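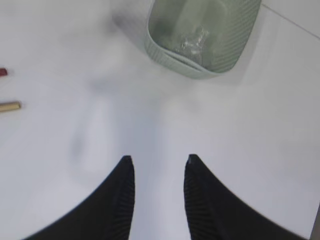
Galerie : la saisie fine vue du poignet

Vendredi 21 novembre 2025, par Serpil Soylu

Voilà plusieurs semaines que je promettais une page en images sur Kurtuluş, notre méthode de saisie pour les petits objets posés à plat, et je suis ravie de pouvoir enfin la publier ! L'article viendra en son temps, avec ses tableaux et ses courbes. Ici on regarde surtout le travail tel qu'il se fait, à la table, avec des choses qu'on trouve dans un tiroir ou dans une cuisine.

L'idée de départ est de Güven Akbulut. Depuis le mois de mars, il répétait que nos politiques de saisie regardaient trop loin : elles repéraient très bien le panier ou la bouteille, puis perdaient le fil dans les derniers centimètres, au moment où les doigts masquent justement ce qu'on veut prendre. Il a donc proposé de donner plus de poids à la vue du poignet à mesure que la pince descend, et de laisser la vue fixe décider du reste. Sur le papier, cela tient en une page. Dans le code, un peu plus (Güven dirait beaucoup plus, et il aurait raison).

La vue du poignet

C'est celle que je préfère. Les deux pointes noires occupent le bas de l'image, le panier vert pâle attend plus haut, et presque tout le reste est blanc. Pour le réseau, ce blanc est un vrai casse-tête : très peu de relief, des ombres grises toutes douces, et des objets qui n'entrent parfois que par un bout, comme le cylindre doré à gauche. Un fond uni paraît facile à première vue, mais les indices de profondeur y sont rares et l'ombre du panier finit par peser autant que le panier lui-même.

Nous avons enregistré 3000 essais de saisie pour l'apprentissage, tous téléopérés, puis nous en avons gardé 9 catégories d'objets. Les objets transparents restent les plus capricieux. Le film plastique froissé, par exemple, change d'aspect dès que le poignet tourne de quelques degrés, et c'est un régal à étudier.

La vue fixe

Elle sert d'arbitre. Avec elle, on sait où se trouve le bras par rapport à l'ensemble de la table, quels objets il va frôler et lesquels il peut ignorer. Dans Kurtuluş, les deux flux sont encodés séparément et ne se rejoignent qu'à la fin, par une pondération qui dépend de la hauteur de la pince. La première version les fusionnait dès l'entrée ; elle apprenait plus vite et se trompait avec beaucoup d'assurance ! 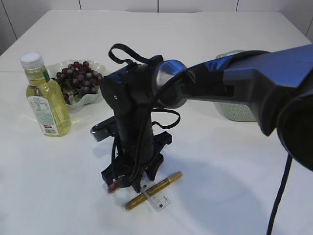
Le cas qui nous passionne le plus en ce moment, c'est le croisement : un marqueur doré en travers d'une petite règle transparente. Il faut fermer les doigts sur l'un sans accrocher l'autre, alors que la règle laisse voir la table à travers elle et que ses graduations ressemblent, pour un réseau un peu distrait, à une texture du fond. Sur 30 essais de ce type réservés à l'évaluation, la version précédente isolait le marqueur 9 fois. Avec la pondération par la hauteur, nous en sommes à 20. J'ai relu le tableau trois fois avant d'oser l'envoyer à Güven, qui m'a répondu par une ligne entière de points d'exclamation.

Les échecs qui restent se ressemblent beaucoup : l'angle d'approche est bon, mais les doigts se referment un peu trop bas et la règle vient avec. Nous pensons qu'un retour d'effort, même grossier, suffirait à en corriger une bonne partie. C'est le prochain chantier, et j'ai déjà hâte.

Et les fruits ?

On nous demande souvent pourquoi du raisin et de l'huile dans un travail sur les marqueurs. Ce sont des distracteurs, et d'excellents : une grappe rouge sombre attire l'attention du modèle comme un aimant, et un liquide jaune dans une bouteille transparente colore légèrement la table à côté. Une méthode qui ne fonctionne que sur une table nue ne nous intéresse pas beaucoup.

Les réglages de la pondération et le protocole d'évaluation seront déposés avec l'article. D'ici là, si vous travaillez sur les objets transparents, écrivez-nous, nous sommes très curieux de comparer !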